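Zondthorpe Gripper Comparison

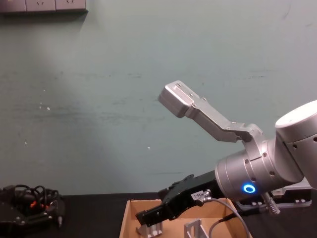 Robot arm with a parallel gripper over an open cardboard box holding two small metal brackets.

The Zondthorpe Gripper Comparison is a programme of bench trials in which grippers for light industrial robot arms are tested on the same set of small parts. It is run by the handling laboratory at Zondthorpe and was set up by the engineer Saturnino Urquijo, who remains its technical lead. The programme is best known for its bracket trial, in which an arm must lift small metal brackets out of a low-sided box and set them down in a marked position.

Background

Before the programme began, the laboratory tested grippers only when a partner firm asked for it. Each firm supplied its own parts and its own rules, and the results could not be set side by side. Urquijo proposed a fixed set of parts and a written procedure in a short internal paper, later known as the Requena note after the workshop at which it was first read. The note called for 21 parts, all of them in regular use on assembly lines, and for the same arm and table to be kept throughout a round of trials.

The first round compared 3 grippers. Two were parallel types, in which a pair of fingers closes on the part from opposite sides. The third used suction and was withdrawn from the bracket trial, as most of the brackets offered no flat face large enough for its cup.

Equipment

Trials take place on a black table set against a plain wall. The arm has cylindrical joints, and one of them carries a ring-shaped status light that glows blue. In the arrangement illustrated, the gripper has one long aluminium jaw, bent at a bracket and ending in a squared fingertip, and one black finger with a notched tip. A thin cable leads away from a threaded connector beside the black finger.

The laboratory uses the Kavport controller, which records the opening of the jaws and the current drawn by the motor during each attempt. An earlier controller, the Akero, was used in the first round. It was replaced after it was found to delay the closing signal by an uneven amount, which affected the scores of faster grippers more than those of slower ones. The first-round figures were later marked as provisional.

Bracket trial

The parts for the bracket trial are placed by hand in an open cardboard box. Cardboard was preferred to a machined tray for its slight give, which is closer to conditions in a packing area. Brackets may lie flat or stand upright, and the procedure sets out which position is to be used for each attempt. A gripper is given 12 attempts at each part in each position.

An attempt is scored as a success if the part is lifted clear of the box walls, carried to the marked position and released without being moved again by the fingers. A part that turns in the grip but is not dropped is recorded separately. Contact between a finger and the box wall is noted but carries no penalty unless the box shifts.

Endurance trial

Grippers that complete the bracket trial may be entered for a longer test of 4000 closing cycles on a single steel block. The fingertips are measured before and after the test, and the bracket trial is then repeated. Cable wear is also inspected, following a fault in the second round in which a worn lead caused a gripper to open during transfer.

Reception and limits

The procedure has been taken up in part by several training workshops, which generally use a smaller set of parts. Its critics have noted that all trials are carried out on one model of arm, and that a gripper suited to a heavier arm may be placed at a disadvantage. The laboratory has accepted this point and states in its reports that scores should be compared only within a single round.

A revised procedure, adding a camera to record the position of each part before it is gripped, is under review. Under the present rules the position is written down by the operator.

See also

Parallel gripper
Requena note
Kavport controller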